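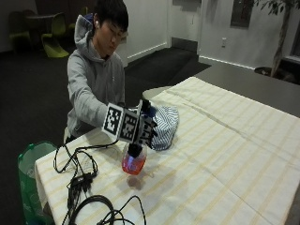
# Spray bottle loses prime overnight, then takes 11 pulls to start

Asked in **Household > Cleaning supplies and dispensers**

I refill trigger sprayers from concentrate for a shared studio. Most of them behave. Two of the clear ones have a problem I can't pin down.

Symptoms:

- First use on Monday morning: 11 pulls of the trigger before any liquid comes out.
- After that it sprays normally for the rest of the day.
- Left standing overnight, the liquid in the dip tube drops back to the level in the bottle.
- No visible leak at the nozzle or under the collar.
- Bottle walls pull in slightly during heavy use and stay that way until I loosen the cap.

The bottles hold 16 oz. The contents are a reddish-pink diluted concentrate. I have already rinsed the nozzle in warm vinegar and run clean water through the head. No change. The sprayer heads are Pruitt, the kind with the ribbed collar, bought as a bag of spares. The bottles came from somewhere else, so the pairing is not original.

Is this the check valve, the vent, or the gasket? I would like to fix the heads if it can be done without special tools.

Posted by **stirkcombe_annex**

---

## Answer 1 (accepted)

You have two separate faults, and they should be treated separately.

**Fault A: loss of prime.** The liquid in the dip tube is held up by the inlet check valve, usually a small ball sitting in a tapered seat at the bottom of the pump chamber. When the trigger returns, the ball lifts and liquid enters. When you pull, the ball seats and liquid goes out the front. If the ball doesn't seal at rest, the column drains back into the bottle and the chamber fills with air. Soap residue on the seat will do it. 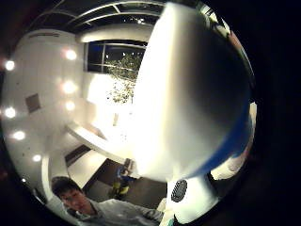
The seat is a narrow ring, and a film too thin to see is enough to hold the ball off it. Vinegar does little here. It dissolves mineral scale, and dried soap mostly ignores it. Use hot tap water and give it time.

**Fault B: walls pulling in.** Air has to enter the bottle to replace what you spray. On most heads there is a small hole in the body that is uncovered when the piston moves. If that hole is plugged, or if the gasket covers it, the bottle goes under vacuum. A partial vacuum also makes each pull deliver less, so it can look like a pump fault when the pump is fine.

Procedure:

1. Unscrew the head and pull the dip tube straight out. It is a friction fit on most heads. Check the top end of the tube for a split. A split tube draws air and should be replaced.
2. Soak the head in hot tap water for 16 minutes, trigger side up. Don't use boiling water, which can distort the piston seal.
3. Pump hot water through until it comes out without foam. Hold the head upside down for the last few pulls so the ball moves off its seat.
4. Look at the gasket inside the collar. It should lie flat and leave the vent hole clear. If it has crept inward, push it back or trim it.
5. Refit the tube. The lower end should stop just short of the bottle floor. If it presses on the floor, trim it at an angle.
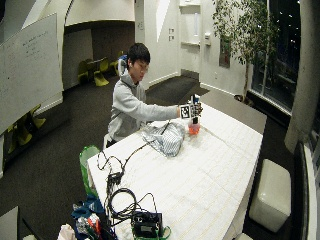 6. Fill with clean water and prime it. Leave it standing overnight and compare the level in the tube the next day.

If the level still drops after step 6, the ball or seat is scored and the head is scrap. I have never repaired one with a scored seat that stayed repaired.

Posted by **Oliwia Krawczyk**

> **Comment (stirkcombe_annex):** The gasket was over the vent on both. Moved it and the walls stay out now. One head holds prime after the soak. The other needs 3 pulls in the morning, which I can live with.

> **Comment (Oliwia Krawczyk):** 3 is normal for a cheap head. Leave it.

---

## Answer 2

Check the neck finish too. Two necks can have the same diameter and a different thread, and the collar will feel tight before the gasket is compressed. I had this with a box of Ciltton bottles and heads from another supplier. They went on fine and leaked air and dripped when tilted.

Quick test: empty the bottle, screw the head on, hold the neck under water and squeeze. Bubbles from the collar mean the gasket isn't sealing. A second gasket stacked on the first sometimes takes up the gap, but see the note above about the vent hole.

Also label the refills. It has no bearing on the valve but people forget.

Posted by **oltilberg_mike**

---

## Answer 3

just buy new ones, they are cheap. also dont leave them in the sun

Posted by **guest**

> **Comment (stirkcombe_annex):** These were new in June.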